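2018-07-18 – gripper comparison, glassware again

Finally got a full day on the bench with the Aduvon fingers, and I'm really pleased with them! The old Ginting pair always felt like guesswork on glass – you'd close to the same count twice and get two different grips. With the Aduvons I set the close position to 2,132 for the beaker and left it there all morning.

Notes on settings before I forget:

- Open position 2,000, closed 2,132. I tried 2,166 first and backed off, too much squeeze for my taste.
- Speed limit at 26 on the Prodo controller. Faster is fine in free air, but I like the slow close near glass.
- Wrist camera exposure locked. Auto kept hunting whenever the ceiling lights came into view.

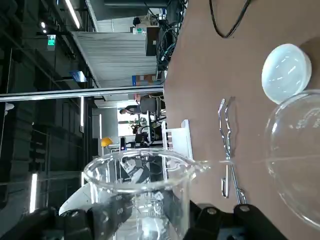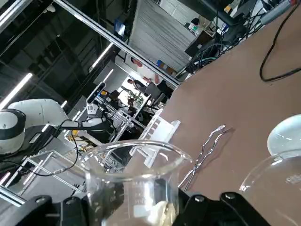
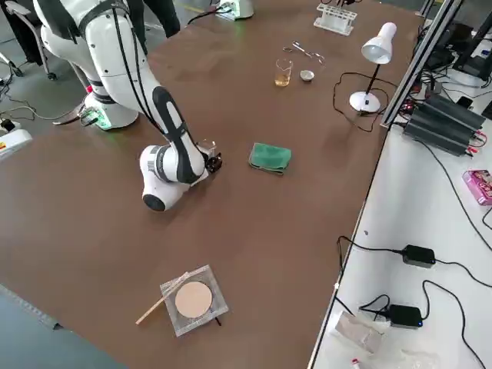

The wrist view is the part I'd fight to keep. Clear glass is hard for the depth camera (the rim comes back as confetti, the wall hardly at all), so I've been lining up by the color view and it's so much nicer to work with. The fixed camera is still better for the approach, when the arm is coming across the table.

Still open: the Ninside pads. They're softer and I suspect they'll win on round-bottom flask necks, but I need to redo the mounting holes first. Also want to rerun the June cloth folds with the same speed limit, so the two sets can be compared properly.

Config is saved under aduvon_glass_b. Please don't overwrite it, copy it!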